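Load-in and stage check, Prindanard main room
Jun 12, 2021
Checked by Lanying Wei, with Guangming Lu on sound. Bill: Qiu (live set), Nudora (DJ).

Items marked OPEN need a name against them before doors.

## Power

- [x] Stage feeds on separate circuits from bar and kitchen. OK.
- [x] Breakers tripped and reset by hand. OK.
- [ ] Extension leads tested and tagged. OPEN. Two leads behind the DJ riser have old tags with the date rubbed off. Pull both and use the spares from the amp cupboard.
- [x] No leads daisy-chained. One found under the drum riser, now split.

## Rigging and truss

- [x] Safety bonds on all 14 lights. OK.
- [x] Clamps tight. The one over stage left took a half turn.
- [ ] Strobe sign up at both entrances. OPEN. The side door sign has gone missing again. Qiu's set uses strobes from the third track on, so this has to be up before doors.

## PA and monitoring

- [x] Subs strapped and level. OK.
- [x] Limiter locked. Guangming has the code.
- [ ] Wedge 3 buzzes when the dimmers come up. OPEN. Not a hazard, but the band will complain. Try the other DI first.
- [x] Earplugs behind the bar. 8 boxes, enough for the night.

Comment from Guangming: Nudora's last set here ran hot from the second hour. The mixer was in the red and the limiter was doing all the work. I'll stand at the desk for the changeover and set the booth level with her before she starts. Booth monitors are loud enough where they are – please don't move them closer.

## Floor and exits

- [x] Rear exit opens fully, push bar works. OK.
- [x] Emergency lights on test for the full period. OK.
- [ ] Cable ramp at the left aisle. OPEN. One hinge pin is missing and the lid lifts when stepped on. Tape is fine for the soundcheck but not with a crowd in.
- [x] Capacity card at the door reads 145. Matches the license.
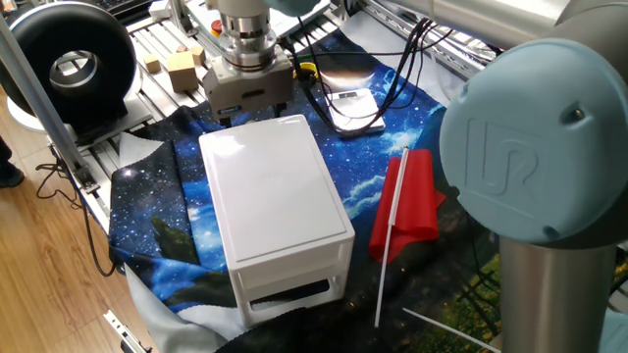
- [x] Barrier feet flat, no gaps. OK.
- [ ] Merch table position. OPEN. Qiu's people want it by the rear exit. It can't go there. Offer the wall beside the cloakroom.

## Notes for the next check

Xiaoqing Guo has the key to the amp cupboard until July. After that it goes back in the office safe.

The haze machine was serviced by Flastudport and came back with the wrong fluid cap. It holds, but check under it for drips between sets.

Open items to Huiling Shi by the end of soundcheck. She signs the sheet or the doors stay shut.

Signed: L. Wei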